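Kjærgaard en grano, bolsa de 1 kg
Café de tueste medio · Tienda Treserik

Inicio / Despensa / Café / En grano

Disponible. Se envía en 3 días laborables.

Llevo tomando este café desde mayo y por fin le hago la ficha que se merece, porque hasta ahora tenía cuatro líneas copiadas del albarán y me daba un poco de vergüenza. Si ya lo compráis, saltaos todo esto e id directos al botón. Si no lo conocéis, poneos cómodos, que me enrollo.

Kjærgaard es un tueste medio tirando a claro, de los que huelen a avellana y a pan tostado cuando abres la bolsa. En taza me sale dulce, con un punto de ciruela que aparece cuando se enfría un poco (yo siempre dejo el último sorbo para eso). No es un café ácido de esos que te arrugan la cara, así que a mi suegra, que es de torrefacto de toda la vida, se lo puse sin avisar y repitió. ¡Y eso que no repite nunca!

Con leche aguanta bien, aunque pierde la ciruela y se queda más en galleta. En cortado me encanta. Para un vaso grande de leche yo me iría al Evden, nuestro tueste oscuro, que tiene más cuerpo y no se esconde.

Cómo lo preparo yo

En cafetera italiana: molienda media, agua ya caliente en la base, fuego flojo y la tapa abierta para ver cuándo empieza a salir. En cuanto el chorro se pone rubio, fuera. No aprieto el café en el cacillo, lo dejo llenito y paso el dedo por encima.

En filtro: 22 gramos y un poco de paciencia. Primero un chorrito para mojar todo, espero a que deje de burbujear y luego voy echando el resto en círculos, sin prisa. Si os queda aguado, moled más fino antes de poner más café. Si amarga, al revés.

En espresso: funciona, pero hay que pelearse un rato con el molinillo. Las primeras tazas me salieron imbebibles, os lo digo tal cual, y luego encontré el punto y ya no lo he movido. En prensa francesa también me gusta mucho, con molienda gorda y 4 minutos de reloj.

Grano o molido

Lo vendemos en grano y ya está. Me lo preguntáis mucho por correo y sigo en mis trece: el molino grande que teníamos lo dejamos en el local antiguo y para el nuevo no he encontrado ninguno que me convenza. Si no tenéis molinillo, en la sección de cacharros está el manual Skidside, que es el que uso en casa los fines de semana. Se hace un poco de brazo, eso sí. La manivela se desmonta y cabe en un cajón normal, y se limpia con el cepillo que trae, sin agua.

Conservación

A mí me dura tan poco que casi no tengo consejos — pero bueno, lo básico: bolsa bien cerrada, armario fresco, lejos del horno y de la ventana. En la nevera no, que coge olor a todo. Congelarlo sí se puede, en raciones pequeñas y sin andar sacando y metiendo. Una vez molido, gastadlo el mismo día.
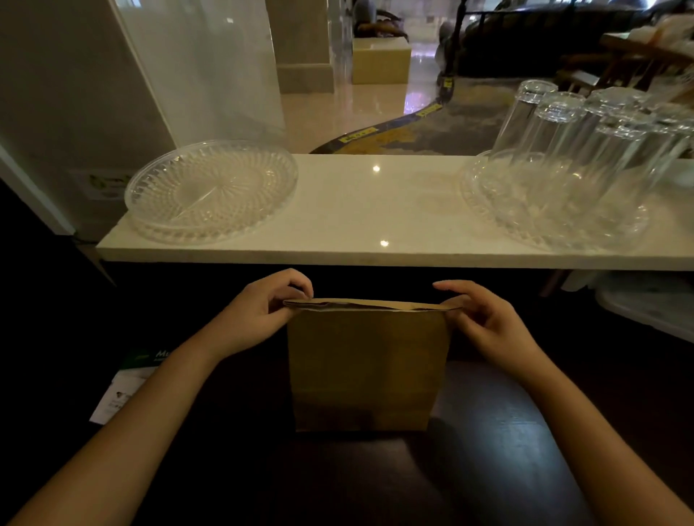 Lo del tueste: la fecha va escrita a mano en la etiqueta y es la del día en que se tostó, no la de envasado. Recién tostado está un poco bruto, yo lo dejo reposar una semana antes de abrirlo. Para espresso, algo más. Si el vuestro llega con el tueste muy reciente y tenéis otra bolsa empezada, acabad esa primero.

Precio y envíos

El precio que veis arriba en el carrito lleva el IVA incluido. A partir de 70 euros el envío peninsular va por nuestra cuenta; a Baleares y Canarias mandamos también, pero escribidme antes y os calculo el porte, que el formulario lo hace fatal y no consigo arreglarlo. Se pueden mezclar cafés en el mismo pedido sin problema.

Si queréis suscripción, en la misma página del carrito se elige cada cuánto la queréis y se puede pausar cuando os vayáis de vacaciones. No hay permanencia ni historias.

Devoluciones: bolsa sin abrir, nos la mandáis y os devolvemos el dinero. Si la habéis abierto y no os gusta, escribidme igualmente y lo hablamos, que a veces es cosa de la molienda y se arregla con un par de correos.

Ficha rápida

Formato: bolsa de 1 kg, en grano
Tueste: medio
Notas: avellana, pan tostado, ciruela
Recomendado para: italiana, filtro, prensa francesa
Molienda: no disponible

También os puede gustar

Evden, tueste oscuro en grano
Molinillo manual Skidside
Filtros de papel Treserik

Ficha actualizada el 4 de agosto de 2024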